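The desk build is coming along, slowly

I promised in October that I'd write more about Wako and less about my tomatoes, and then I wrote nothing at all, so let me catch you up. Wako, for anyone new, is the pair of arms I'm putting together in the back bedroom (the room with the good outlet and the bad carpet). The arms themselves are on the bench in pieces. What has been running every evening is the kitchen inside the computer, where Wako gets to practice before I let it anywhere near my dishes.
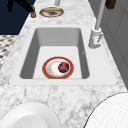
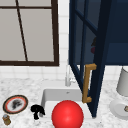
The cabinet door has a hinge I can finally live with, more on that below. 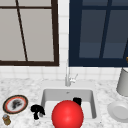
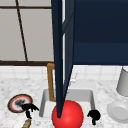 Anayeli Huerta commented on my last post that I was spending all my time on the make-believe kitchen and none on the real arms, and that a motor never learned anything from marble that wasn't there. She wanted to know whether any of it would carry over once there was a real gear with real slop in it, or whether I was just decorating. I've been chewing on that for days, and I think she has half a point, so I'm going to answer it at length, because that's how I answer everything.

The half where she's right: I do enjoy the decorating. I spent a whole Sunday on counter texture when I could have been crimping connectors, and the counter texture does nothing whatsoever for the arms. My wife came in with a sandwich, looked over my shoulder and asked if we could have that sink in our house. We can't.

But the door was worth every hour, and I'll stand by that. When I first hung it in Brivar (that's the simulator I use, and I've grown fond of it, crashes and all) it swung as if it weighed nothing. You'd brush the handle and off it went, clear around into the wall. I added friction at the hinge and then it wouldn't budge, so I took most of it back out, and went on like that for three evenings. In the end I took a luggage scale to our own pantry door, hooked it on the knob and pulled until the door moved, wrote the number on the back of an envelope, and typed that in. It's been well behaved ever since. A real door would have cost me a hinge and probably a knuckle.

The big red ball gets letters too, or at least my brother mentions it every time he calls. It's my target. Wherever I drag the ball, the hands are supposed to go, and a ball that size is hard to lose track of when I'm squinting at the screen at eleven at night. I could make it smaller. I keep meaning to.

Now for the real arms, so Anayeli doesn't think I've been ignoring her! The shoulder brackets are cut and drilled, and two of them even match. I bought the Kellance motors secondhand, and the whole lot came to $377 with shipping, which I'm still a little sore about. One arrived with a chewed-up cable, so I cut it back to clean wire and soldered on a new plug, and I'm happy to report it spins and holds. The elbow is where I'm stuck. The belt needs a tensioner and there's no room for one where I drew the bolt holes, so either the bolt holes move or I print a new plate with the tensioner hanging off the outside, which is ugly but quick. I'm leaning toward ugly.

I've also clamped the base to the old Gotska table my aunt gave us when she moved. It's heavy, it doesn't wobble, and the top was already ruined by years of potted plants, so I don't feel bad about the clamp marks.

As for whether it carries over — I don't know yet, Anayeli. I expect the first reach on the real arms to be off by a good bit, and I expect to spend more than three weekends finding out why. What I'd like is to measure the slop in each joint once it's bolted up, the same way I did the pantry door, and put those numbers back into Brivar and see if the simulated arms start missing in the same direction as the real ones. If anybody reading has a cheap way to measure backlash without a dial indicator, please leave it in the comments. I've got a laser pointer and a long hallway, and that's the whole plan so far.

Next post will be the elbow, ugly or otherwise. The tomatoes are fine, thanks to everyone who asked.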